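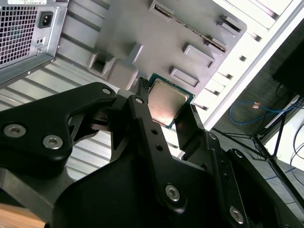 # Changing the processor in an office tower computer

By Tahsin Patwary, May 8, 2019

In March I bought a used processor from a shop in the Bandara market for 2,900 taka, and I put it in the old tower computer that my family uses for study and bills. Before this I had changed memory and hard disks many times, but I was always afraid of the processor. The work took me one evening. Most of this time went to cleaning and reading, and the changing itself was only a few minutes.

I write the steps for the kind of socket where the pins are in the motherboard and the processor has flat contacts on the bottom side. If your processor has pins on its own bottom side, the lever works a little differently and you should look for another guide.

## Before you buy

Check the name of your motherboard first. The same socket does not always mean that the processor will work. My board needed a newer BIOS for the processor I wanted, and I had to install the update while the old processor was still inside. If I had removed it first, I would have had to put everything back.

Compare also the power need of the two processors. It is written as TDP, in watts, on the maker's page. Your cooler must be able to handle the new number. If it is higher than the old one, look at the power supply too.

You will find a label on the metal casing of the power supply. Please be patient with it, as there can be a lot of small printing in several languages.

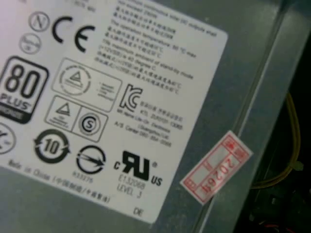 The line you need is the total output in watts, and it may be on another side of the casing than the one you see first. Safety marks and efficiency marks are good to have, but they do not tell you if the unit is strong enough. I needed a flashlight to find the number on mine. Never open the power supply itself. There is nothing inside for us to repair, and it can hold a dangerous charge even with the cable out.

## What you need

- a Phillips screwdriver, medium size
- thermal paste (I used a small tube of Rivis, any normal paste is okay)
- isopropyl alcohol, 90% or more
- coffee filters or a cloth that leaves no fibers
- a small box for the screws
- an anti-static wrist strap, if you have one

## Taking out the old processor

1. Let the computer run for five minutes, then shut it down. The paste becomes softer when it is warm, and the cooler will come off more easily.

2. Switch off the power supply at the back and pull out the cable. Press the power button once and hold it for several seconds.

3. Lay the tower on its side on a table, not on a carpet. Take off the side panel. Touch a bare metal part of the case with your hand before you touch anything else, and do it again from time to time.

4. Disconnect the fan cable of the cooler from the board. Remember which connector it was in. I took a photo with my phone.

5. Loosen the cooler screws a little at a time, going in a cross. When all are free, turn the cooler gently to the left and right and then lift. Do not pull hard. If it does not move, turn it a little more.

6. Clean the old paste from the top of the processor while it is still in the socket. Put the alcohol on the cloth and never directly on the processor. A gray shadow may stay on the metal after wiping, and this is fine.

7. Push the small lever down and to the side, then let it come up slowly. Open the metal cover.

8. Hold the processor by two opposite edges and lift it straight up. Put it in the plastic shell of the new one, or in an anti-static bag.

Do not touch the pins in the socket, also not with the cloth. They bend very easily, and a bent pin can mean a new motherboard.

## Putting in the new one

1. Find the small triangle in one corner of the processor, and the matching mark at the socket. There are also two notches at the edges. All of these must agree.

2. Lower the processor flat into the socket and let it go. It should sit down by its own weight, with no pressing at all. If one corner is higher, lift it out and look again at the triangle.

3. Close the metal cover and bring the lever down under its hook. This needs more force than you expect, and you may hear a small sound. The first time I was quite scared by it.

4. Wipe the top one more time and wait until the alcohol is dry. 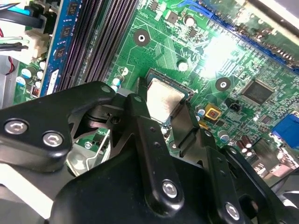

## Paste and cooler

Put one drop of paste in the middle, the size of a small pea. You do not need to spread it, the cooler will do this when you press it down.

Set the cooler straight on top and tighten the screws in a cross again, a few turns for each. Connect the fan cable. I forgot it once with another computer, and it switched itself off after a short time.

## First start

Leave the side panel off for now. Connect the power, the screen and the keyboard, and go into the BIOS. The new processor name should be there. Look at the temperature for a few minutes. Mine stayed at 39 degrees Celsius in the BIOS, with the standard cooler. If yours climbs quickly past 80, shut down and check how the cooler is sitting.

When there is no picture on the screen, take out the memory and push it in again first. In my case one module was loose, I think I moved it with my sleeve.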